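Can my building make me use a face scan to get in the front door?

Bustos
My building is changing the lock on the front entrance to a face scan system in April, and the manager says everybody has to enroll. I don't want to. Do I have to?

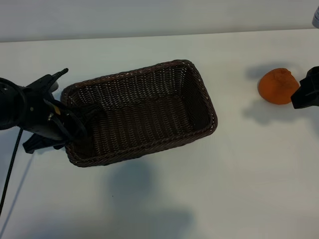
Damián Mansilla
Which state are you in, and what does the lease say about keys? Also, did they put this in writing or did somebody just tell you in the hall? The answer changes a lot depending on those three things, so please edit your post.

Bustos
OK, more details. I'd like to keep the state out of it but I can say that it is one without a law specifically about face scans or fingerprints, as far as I could find. The city doesn't have one either.

I rent at the Flurkeck, which is an older brick building with one main entrance and a back door that goes to the trash area. The management company is Gelberg. My rent is $899 and my lease runs to the end of September. The lease says "Landlord shall furnish Tenant with keys to the building entrance and the unit." It doesn't say anything about cameras, scans, apps or anything of that kind. There is a paragraph 31 that says the landlord may adopt "reasonable rules for the safety and comfort of residents" and that tenants agree to follow them.

A letter was taped to all the doors. It says the system is called Bendamia, that residents need to come to the office between 9 a.m. and noon to be photographed, and that the old front door keys stop working when the new lock goes on. At the bottom it says that residents who choose not to enroll can get a key card for a $275 "alternative access fee." It doesn't say if that is one time or every year. It doesn't say if I get it back when I move out.

I have nothing to hide and I'm not in any trouble. I just don't want a company having a scan of my face because I rent an apartment. My neighbor signed up already and thinks I'm making a fuss. My questions are:

Can they force me?
Can they charge me for the card?
If I do enroll, can I make them delete it later?

Damián Mansilla
I've been a tenant counselor for a long time. I'm not a lawyer and this isn't legal advice for your exact case, but I can tell you how these usually go.

First, the Fourth Amendment is not going to help you. People bring it up a lot at our walk-in table. It limits what the government can do. Your landlord is a private company, so it would be a different story only if this were public housing or the police were behind it. What protects you here is your lease, your state's landlord and tenant law, and any privacy law your state or city has.

Start with the lease. You have a sentence that says the landlord will furnish keys to the building entrance. That's a promise, and in most places a landlord can't change a promise in the middle of a fixed term without your agreement. They will point to paragraph 31 about reasonable rules. Rules clauses like that normally cover things like quiet hours, bikes in the hallway and where to put the trash. Whether one can be stretched to cover handing over a face scan is an argument, and I can't promise how a judge would come out. But "we can make rules" doesn't usually cancel a specific sentence somewhere else in the same lease.

A court might well say that a key card counts as a key. I think that's fairly likely. So I would not plan on keeping the metal key forever. What I would plan on is getting the card without paying for it.

That brings us to the fee. Your lease says the landlord furnishes the keys. It doesn't say you pay $275 for them. If there's nothing in the lease about an access fee, you have a decent argument that they can't add one before the lease is up. Read the whole thing again, including any addendum stapled on the back and anything you signed online when you moved in. Look for "fees," "access devices," "fobs" and "amenities." Some states also limit what fees a landlord can charge at all, and your local tenant group or legal aid office will know that.

What I would do now:

Don't go to the office to be photographed while you are deciding. Once you've enrolled, it's much harder to argue that you never agreed.

Write to Gelberg. Email is fine if that's how you normally reach them, but I like a paper letter too, with a copy for yourself. Keep it short. Say that you don't consent to the collection of your face scan, that your lease says they'll furnish keys to the entrance, and that you're asking for a key or a card at no charge before the lock is changed. Give them a date to answer by. Leave out the part about how you feel about the company.

In the same letter, ask them some plain questions. Who stores the scans, Gelberg or Bendamia? How long are they kept? Who gets to see the record of when people come and go? Is it ever given to anyone else, and under what conditions? What happens to the scan when a tenant moves out? They may not be required to answer every one of these, but a company that has no answers often gets more flexible about the card.

Take a picture of the letter that was on your door. Keep the original if you have it.

Keep paying your rent in full and on time. Please don't take anything off the rent over this. I've seen people with a good argument about a lock end up in court over a late payment, and then the lock never comes up.

If the day comes and your key doesn't work and they haven't given you a card, call the manager and send an email right away with the time in it. Locking a tenant out is illegal in nearly every state, even when it's done by changing the front door and not the apartment door. Your city housing office should take that call seriously. A lot of these offices don't have anyone on the phone after 5 p.m., so look up the emergency number ahead of time.

On deleting it later: without a state law, your right to deletion is whatever the enrollment form says. Ask for the form before you sign anything and read the part on retention. If it isn't there, ask for it to be added in writing. "We'd take care of that for you" from the person at the desk is worth very little.

Last thing, your lease ends in September. When it comes up for renewal, they can put the system and the fee into the new one, and then you either sign it or you don't. Talk to your neighbors before then. One letter can be ignored pretty easily, and a letter signed by half the building usually gets a meeting. Most states protect tenants who organize from being punished for it, but check yours.

porchlight_kim
Just pay for the card. It isn't worth being on bad terms with your landlord. Your face is already on your license and in your phone and on every store camera in town anyway. We have one of these at my sister's place and it works fine except if you wear a hat.

Bustos
I don't really have $275 sitting around for that. And my phone keeps it on my phone, or that's what it says.

two_flights_up
Agree with most of what Damián Mansilla said, but I'd add a couple of things from when my building did this.

Ask about guests. In our case the tenants could get cards but nobody had thought about babysitters, home health aides or my dad, who stays with me a few nights a week. The first plan was that regular visitors had to be photographed too. It got changed after a few people complained. If you have anyone who comes over often, put that in your letter.

Ask what happens in a power outage. Ours has a battery but it died the first winter and the door stayed locked from the outside until a guy came with a metal key. So there was a metal key the whole time. Yours probably has one somewhere as well.

If you have any disability or a medical thing that makes the scan a problem, say so separately and in writing. That goes under fair housing rules, and in general they can't charge you extra for an accommodation. Same if you object for religious reasons, though I don't know how strong that one is. Don't make something up, obviously.

I did get my card free in the end – it took two letters and a phone call. The fee was one time, and they told me they'd "waive it as a courtesy," so I never found out if they were allowed to charge it.

Bustos
Thanks, I hadn't thought about visitors. My mother has a key now so I'll add her to the letter. I checked the lease again and the only fee for keys is for lost ones. I'm dropping the letter at the office tomorrow and will post what they say.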